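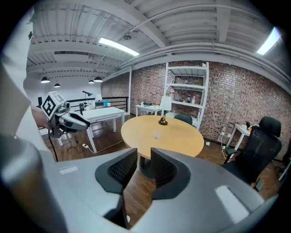 Section 6: When a finger stops closing all the way

I get more mail on this fault than on everything else in the guide put together, so it has its own section now. It covers the hand-held Nislow grippers used in pairs, with the black mesh-pad fingers and the square marker on top. If you have the older Texier pair with solid pads, steps 1 through 5 still work for you but the pad part doesn't apply.

Page last changed Mon 22 July. I rewrote steps 7 to 9 after I managed to make my own left gripper worse by following the old ones.

What the fault looks like

You squeeze the trigger and one finger comes in nicely while the other one stops short. Or both come in, but the width number in the Estia recording window sits at 14 when the pads are plainly touching. Sometimes it clears up after a few squeezes and you think you imagined it. You didn't! Stop recording the first time you see it, because every take after that one will have bad widths in it and they're a pain to find later.

There are three usual causes: grit in the finger hinge, a mesh pad that has slipped on its shell, or a cable that's being pulled. I've listed the steps in the order I'd try them, which is mostly the order of how annoying they are.

CAUTION: Keep your fingertips out from between the gripper fingers whenever the cable is plugged in. A stuck finger can let go all at once, and the spring behind it is stronger than it feels through the trigger. I've had a blood blister from this and it took forever to go away.

Before you start

You'll want a small soft brush, a 2 mm hex key, a strip of plain paper and somewhere flat to work with decent light. Clear enough table to set both grippers down on their backs. Don't stand them up on the finger tips, even for a second while you reach for the brush.

Steps

1. Stop the take in Estia and mark it bad. Use the "Fault" tag, not "Discard". Discarded takes get cleaned out overnight and you may want to look at this one again.

2. Let go of both triggers and set the grippers down. If two of you are working, say out loud that you've stopped. It sounds silly until the other person squeezes while you've got a hex key in there.

3. Unplug the cable at the gripper end. Hold the plug itself and pull straight back. Wiggling it side to side is how the sockets get loose.

4. Look at how the cable was hanging. If it drops straight from the grip to the floor with nothing holding it, its own weight can tug on the socket every time you turn your wrist. Add a loop at the forearm with a soft strap, loose enough that you can bend your elbow fully. Check the floor too – a cable that has wandered under a chair wheel or a table base will give you this exact fault, and so will one that has tangled with the power cords.

5. Brush out the hinge on each finger. Go in from the outside of the shell and work away from the pad. Don't use canned air, it just drives the grit deeper. I know everyone has a can sitting right there.

6. Move each finger by hand, slowly, through its whole travel. It should feel the same all the way. If you feel a bump in one spot, brush again. If the bump stays, go to step 10.

7. Check the pads. Slide the paper strip between the fingers, close them on it by hand and pull gently. The paper should drag evenly from top to bottom. If it slides free at the tip and grabs near the root, the mesh has crept down the shell.

8. To reseat a pad, loosen its screw half a turn. Half! The old version of this page said to take it out, and that's what got me, because the pad springs off and the little washer behind it goes with it. Push the pad up until its top edge lines up with the tip of the shell, then hold it there.

9. Tighten the screw while you're still holding the pad. Snug is plenty. The shell is plastic, and an overtightened screw will crack it weeks later when you've forgotten all about this.

NOTE: Always do both pads on the same gripper, even when only one has moved. A fresh pad position against an old one puts the closing point off center and you'll be back here by the weekend.

10. If a finger still has a bump in it, leave it alone and swap the whole finger assembly. Section 9 has the part list. Trivenura ships them as matched pairs and won't sell you a single one. I've asked.

Getting it running again

11. Plug the cable back in and wait for the light to stop blinking. Give it a full 60 seconds before you touch the trigger. The gripper reads its open position during that minute, and if you squeeze early it learns the wrong one.

12. In Estia, open Devices, choose the gripper you worked on and run Width Check. Squeeze and release when it asks you to. It wants 27 squeezes in a row, and yes, your hand will be tired by the end. Don't swap hands halfway, as the program treats the pause as a fault and starts over.

13. Close the fingers on nothing and read the number. It should say 0 or 1. If it says 2, run the check once more. Anything higher and something is still out of place, so go back to step 7.

14. Make sure the marker on top is flat and not peeling at a corner. You've had the gripper upside down on a table, and that's when they lift. A lifted marker won't affect the finger width but it will throw off the position track, and then you've traded one bad recording for another.

15. Record one short throwaway take with both grippers. Pick something up, put it down, play it back and watch the width line. You want smooth slopes. A flat step partway down means the finger is still catching.

If it keeps coming back

Same finger, same fault, more than once in a week: take that gripper out of use and tag it. Please don't be tempted to keep going by squeezing harder. It does get the finger closed, but it also bends the link inside the housing, and that's a repair I can't talk you through on a web page.

Trivenura says a revised hinge cover is coming in September. I'll add fitting steps once I've had one in my hands. Until then I brush the hinges at the end of each recording day, right before the grippers go on charge, and mine have behaved a lot better since I started.

Section 7 covers cable replacement.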